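How to Pack a Box of Snacks for the Mail 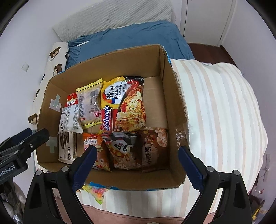 A snack box is easy to put together, and most of the trouble comes from the packing. Chips get crushed, wafers snap and a noodle packet splits open at the corner. The steps below are the ones we use for boxes going from Pollthorpe to family overseas.

What you need

A clean cardboard box
Packing tape
Paper for filling gaps
A kitchen scale
A zip bag for anything sticky

Before you start

Check the dates on every package. Leave out chocolate from June on, when it will melt in the truck. If the box is going abroad, look up the food rules for that country first. Meat is usually the problem, and that can include the flavor packets in instant noodles.

Packing the box

1. Tape the bottom seam twice, then run a strip across each end.

2. Set the box on a bed or a low table so you can see down into it.

3. Stand the tall packages against the walls. Noodle bags and cookie packages hold up well on end and make a firm edge for the rest.

4. Put bread rolls and filled pastries next to something stiff. They flatten if a heavy bag leans on them.

5. Lay the puffed snacks and chips in last. Don't let the air out of the bags. The air protects what's inside.

6. Work from one side to the other. Leave the open side for paper or for flat things like a card or dish towels.

7. Tuck small candy into the gaps. Loose pieces go in the zip bag.

8. Close the flaps without pressing and shake the box gently. If anything slides, open it and add paper.

Weighing and sealing

Weigh the empty box before you fill it. Ours is a Nomero carton that weighs 400 grams, so we take that into account when the limit is tight. Old tape on a reused box can stay if it lies flat, but cover any old labels. Tape the top seam the same way as the bottom, and write the address on the box as well as on the label.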